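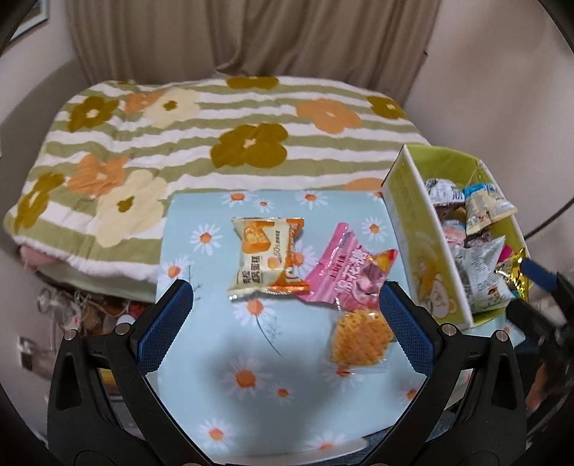
Renato Medina has worked night shifts for 11 years, first in a bakery and now on the front desk of a regional hospital, and he says the hardest meal to get right is the one at four in the morning. Shift workers tend to plan dinner and leave the rest to chance. What they end up with is whatever comes in a packet and keeps in a bag: a wrapped chiffon cake, a bag of marshmallows, something salty from the machine near the lifts. Medina ate that way for most of his twenties and doesn't think he was unusual.

"You get to that hour and your body wants sugar," he says. "It doesn't want a salad. I used to pack salads and carry them home again."

He now runs a small meal-planning service called Skirkix with his business partner, Ildikó Illés, a dietitian who spent six years at a community health centre in Caltedura before the two of them met. They write meal plans for people who work nights: nurses, cleaners, truck drivers, a few security guards. The service has 172 clients at the moment. Most of them found it through a workmate.

Illés does the plans and Medina does most of the talking to clients. She is wary of the word "diet" and doesn't use it in the material they send out. The first thing she asks new clients for is a list of what they ate on their last four shifts, with times.

"I don't want the good version," she says. "People write down what they think I'd like to see. I tell them I've read lists with nothing on them but coffee and toast, and then the second list comes in and it's a lot closer to the truth."

The lists are often alike. A big meal before leaving home, nothing for five or six hours, then two or three snacks close together, then a full breakfast straight before bed. Illés says the breakfast is where she usually starts. A heavy meal before sleep can leave people with heartburn, and a few of her clients had been putting their poor sleep down to the light in the bedroom.

She moves the main meal to an hour or so before the shift, then adds a smaller cooked meal at midnight. After that she suggests eating lightly. Soup is good if there's a microwave. So is rice with an egg, or yoghurt and fruit for anyone stuck in a vehicle. Sweets stay on the list if the client wants them.

"If I take the biscuits away they'll go and buy biscuits," she says. "I'd sooner know about them. Have them after the midnight meal and you'll probably eat fewer, and you'll enjoy them more."

Medina agrees, though the two of them have argued about coffee. Illés asks clients to stop four hours before the end of the shift. Medina thought this was asking too much of drivers, who have to get themselves home at the end of it, and for a while the plans carried two different rules depending on who had written them. They settled on hers for anyone who takes the bus or gets a lift.

One of their first clients was Tamás Tóth, who cleans offices in the Sosa building and starts at ten at night. He had no kitchen to use at work, only a sink and a power point. Illés wrote his plan around a wide-mouthed flask.

"I had to buy the flask," Tóth says. "I wasn't happy about that. But I fill it with boiling water first, leave it for a bit, tip it out and then put the stew in. It's still hot at one o'clock. I'd never had a hot meal at work before."

He has kept to the plan since January, apart from a stretch in winter when his hours changed and he went back to toasted sandwiches from the servo. He says he sleeps a bit longer now. He hasn't lost weight, and he didn't sign up to.

Hospitals are harder. Medina says breaks get moved or cut short, and a plan that depends on eating at midnight falls over when someone can't sit down until three. For nurses Illés writes what she calls a sliding plan, with meals in order but no times beside them. Whatever comes next is what you eat, whenever you get to it.

The two of them are working on a printed version for workplaces, under the name Claltisby, that could be stuck on a tearoom fridge. Illés wants it to fit on one page. Medina's last draft ran to three.

"He wants to put recipes on it," she says.

"People ask for recipes," says Medina. "They ask me every week."

He still works three nights himself and packs his food the afternoon before. On the day we spoke he had lentil soup, two boiled eggs, a mandarin and a piece of sponge cake wrapped in foil — the cake was for after midnight, he said, and he'd made it with his daughter.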